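Veronica Nistor
Thread, August 2022

Some notes on dice, random number tables and why I stopped trusting the small wooden ones. Long thread. Numbering gets lost when I edit, so read downward.

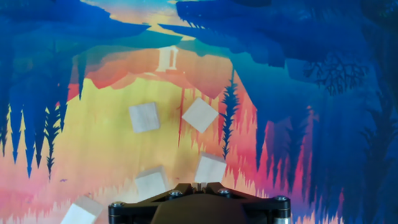 Bradby replied that face bias in a wooden cube is too small to matter at a kitchen table, and that anyone who loses a game should look at their own play first.

Fair for one evening. A bias that shifts a face from 16.7 percent to 18 percent won't show up in a single session of anything. It will show up if you use the same cube to pick sampling plots for a whole season, and that was my use for it.

Background. I needed random picks for a soil survey. The site has no signal and I didn't want to carry a laptop. A die weighs nothing and needs no battery. I had a bag of blank craft cubes and numbered one by hand with a pencil.

Wood is a poor material for this. Density varies between the early part of each growth ring and the late part. In a small cube you may get three rings or ten, and they don't sit evenly around the center. The center of mass ends up off to one side.

Second problem: the cuts. Craft cubes are made to be painted or glued. A difference of half a millimeter between two sides is fine for that purpose. A cube that is short along one axis will land more often on the two faces at the ends of that axis, because those faces are slightly larger and the cube is lowest when resting on them.

Third problem: moisture. Wood swells a lot across the grain and hardly at all along it. So the shape of the cube in November is a little different from the shape of the cube you measured in summer. Plastic has its own faults but not this one.

I rolled mine 1,427 times. That is an odd number to stop at. I had planned on more and my wrist had other plans.

Method, for those who will ask. One cube, shaken in a paper cup, dropped onto felt from the same height each time. Tally on paper. If it leaned on the side of the tray, the roll didn't count. If it left the tray, same.

With a fair die you expect each face a bit under 238 times. The standard deviation for one face is close to 14. So a count between 210 and 266 is nothing to write home about, taking each face by itself.

Taking each face by itself is the usual mistake. There are six faces and you will always notice the worst one after the fact. Use a chi-square test on all six counts together. Five degrees of freedom, cutoff 11.07 at the five percent level.

Mine went well over the cutoff. The high faces were a pair of opposite faces, the pattern you'd expect from a short axis. I then measured it with calipers, and that axis was the short one. I should have done this first and saved myself the rolling.

Dinu asked whether sanding would fix it. It might fix the axis length. It also rounds the edges, and uneven rounding is its own bias. I tried it on a spare and made it worse.

What you can do with a biased die without fixing it: use the von Neumann trick. Roll twice. Call high (4, 5, 6) H and low (1, 2, 3) L. HL gives a 0, LH gives a 1. HH and LL are thrown away. The two kept results are equally likely whatever the bias is.

Requirements: the rolls have to be independent, and the bias has to stay the same from one roll to the next. The cup takes care of the first well enough. The second holds over an afternoon.

Cost: you discard half your pairs, or a little more if the split is uneven. So four rolls per usable bit on average. To pick one plot out of 12 you need four bits, which gives you 0 to 15, and you reject 12 through 15 and start over. That is 21 and a bit rolls per plot. Tedious in rain.

The other choice is a printed table. I made one at home, a single sheet of digits, folded and kept in a plastic sleeve. Start where you left off last time, cross out what you use. Never pick your starting point by eye. People favor the middle of the page.

I went with the sheet. Plots at the Takudden site are numbered 00 to 11. I read two digits at a time and skip anything above 11. Wasteful, but I can explain it to someone in one sentence. If you want less waste, take the pair modulo 12 and reject 96 to 99.

Do reject 96 to 99. If you keep them, plots 00 through 03 each get 9 chances in a hundred and the others get 8. I have seen this exact error in a field manual.

Someone at Storance suggested using the seconds on a watch. Please don't. You look at the watch when you've finished the last task, the tasks take similar amounts of time, and the numbers drift in step with your work. I tested it one day and got 7 picks in a row from the same third of the dial.

Correction to the moisture post: I said "hardly at all" along the grain. For most species it is a small fraction of a percent from green to fully dry. Across the grain it is several percent. The difference is what matters here.

The tally sheets are in pencil and need typing up. I'll put the counts by face under this post once that's done.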